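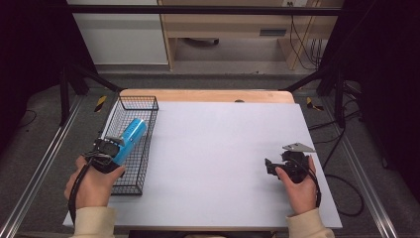
Section 3. Setting up and loading the basket

Okay, your Ovport basket is out of its box and you want to put things in it. I've set up more of these than I can count, so this is the order I'd go in. It takes me nearly 13 minutes with a coffee nearby.

1. Wipe down the counter or table and let it dry. I like a smooth, light-colored surface under the basket - crumbs show up right away and you'll clean more often (I do, anyway).

2. Set the basket down with the open side up and press lightly on each corner. If it rocks, turn it end for end and try again.

3. Run it lengthwise, away from you. You can reach the whole thing without stretching, and you still have counter left over on one side.

4. Start with the tall, round stuff. Tip it at an angle and lower one end in first, then let the rest follow. Please don't drop it in from up high! 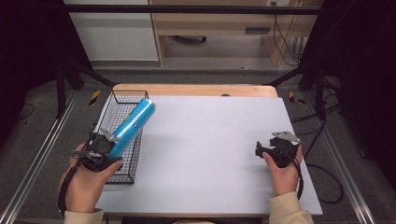

Fig. 3-2. Blue cylinder held at an angle over the empty wire basket.

Note: If you bought the Pfister divider, leave it out for now. It goes in at step 8, and it's a pain to work around.

5. Before you let go of anything, turn it so you can read the label. Rolls and tubes from the kitchen drawer often have their most useful print on the side, and it's so easy to bury it against the wire.

6. Look for a heat rating while you're at it.
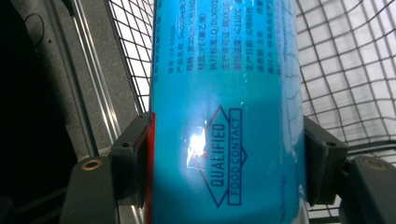 A wrap or bag marked for up to 110°C shouldn't end up in a basket parked beside the oven, so pick your basket's spot with that in mind. I also check for a food contact mark, and if there isn't one I keep that item over with the cleaning supplies.

Caution: Keep the basket at least 30 cm from any burner. The wire warms up faster than you'd think.

7. Lay the next item alongside the first, same direction, and keep going until you have one layer.
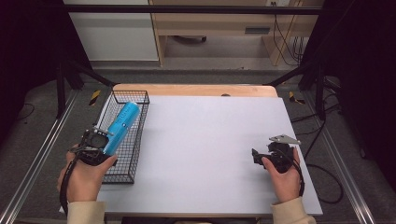

Go slowly near the rim, where a cap or a rounded end can catch on the wire. If something snags, lift it straight back up and come in again at a steeper angle - pulling sideways only bends the grid.

8. Slide in the divider if you have one, short side down, and fill the other half.

9. Give the basket a gentle push from one end. If things roll, tuck a folded dish towel into the gap.

Replacement feet are part number 233 in the Zisside parts list. For hanging the basket on a wall rail, go on to Section 4.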